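Recording ball pick-and-place demos with the Leka hand gripper

Quick version, written up between sessions. Assumes the Leka is charged and paired with the Itik recorder already. 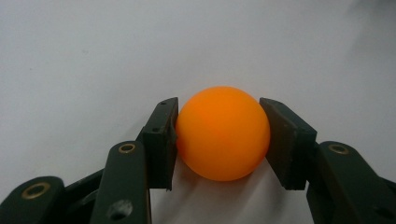
Before you start: wipe the finger pads. Dust = slipping. Clear the table, plain surface is best, and switch off any lamp that flickers.

1. Open Itik, new session, name it with the task first and then your initials. Not the other way round, sorting breaks.

2. Hold the gripper still over the table for 3 seconds. Wait for the beep.

3. Come down slowly, fingers open, straight over the ball. No swooping.

4. Close at the widest part of the ball. Too low and it pops up, too high and it squirts out sideways. Light squeeze -- stop as soon as it holds.

5. Lift a little, pause, then carry on to the target. The pause matters, Vileck uses it to split the grasp from the move.

6. Lower, open, back off the way you came. Stop recording.

Dropped it? Don't chase it round the table. Bin the take and go again. Fumbles get learnt just as well as good grabs.

Move the start spot every take. Our first Waltadis set was 171 takes from almost the same place and the arm was useless anywhere else. The second had 635, spread all over teh table -- much better.

Rest your wrist every so often, you get sloppy without noticing.

Uploading: plug in, press Sync, leave it alone untill the light goes steady. Don't rename files afterwards.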